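How to Budget for a Two-Arm Robot Bench Without Getting a Nasty Surprise

I get asked about this a lot, mostly by people who have a quote for an arm in one hand and a grant form in the other, so I'm finally writing down how I do it. My own numbers went through Rosimeire Marinho in purchasing four times before she signed them (hi, Rosimeire!), and I learned most of this from her red pen.

Step 1. Write down the job first

Before you open a single catalog, write one plain sentence about what the arms will handle. Ours was "plastic flasks and baskets on a tabletop, two arms working in each other's reach." That one line decided the reach, the finger opening and the size of the table, and it killed off a really tempting offer for a bigger arm from Fitumex.

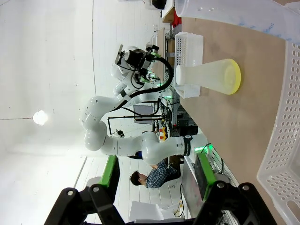

Page last changed: May, by Jucélia Evangelista

Keep that sentence taped to your monitor. Every time a salesperson offers you an extra, read it again and see if the extra is in there.

Step 2. Price the arm last

I know, everybody wants to start with the arm! But the arm is the one number you'll get a firm quote for anyway. Start with the things that don't come in its box:

Gripper and spare fingers
Finger pads (buy extra, they wear)
Wrist camera and its bracket
Table or frame to bolt everything to
Emergency stop and its wiring
Cables, cable clips, more cables
Shelving for the stuff you're not using today
Shipping both ways, in case something has to go back for repair

My first list left out pads completely. We now buy them from Casenness in packs, 142 dollars each, and I put 2 packs in the budget for every arm. Put your own supplier's price in there, but do put something.

Step 3. Plan the space with the arms moving

A footprint on a drawing only tells you where the base goes. The elbow swings out a lot farther than you think, and the cable on the outside of the arm needs slack for that whole swing. Bonifacio Miranda and I cut the full reach out of cardboard and laid it on the floor on a Friday afternoon, which felt silly and saved us from ordering the wrong table. 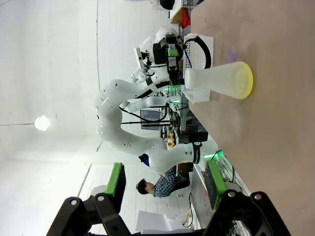
Leave a line for cable management while you're at it. We had 592 dollars set aside for it and I thought that was padding. It was gone before the second arm was even powered up – longer leads, strain relief, and a set of brackets from Laing that I'd priced without the screws.

Also think about who has a desk nearby. If people will be typing in the same room all day, ask your safety person early how much separation they want, and get the answer before you pay for the table. Moving desks is cheap on paper and annoying in real life.

Step 4. Buy cheap things to pick up

Test objects deserve their own line too. Go for light plastic labware, baskets and simple blocks or cylinders, and get several of each shape. You'll want some that roll and some that don't.

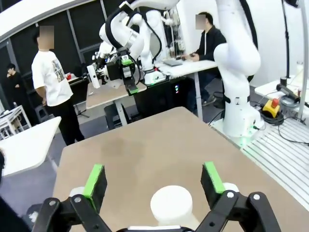
Hülya Uçar talked me into ordering these through the same Bernent account we use for everything else, so they arrive with the regular delivery and I don't have to file a separate request. Check if your place has something like that before you put it all on your own card.

Step 5. Split it over two orders

First order: one arm, one gripper, the table, the emergency stop. Run that until you're sick of it. Second order: the other arm and whatever you swore at during the first part. Do ask the vendor to hold the price on the second arm in writing, though. Ours only said so on the phone, and Nayara Honorato spent a long week getting it onto paper.

If you want my spreadsheet, send me a note and say which arm you're looking at, so I can delete the rows that won't apply.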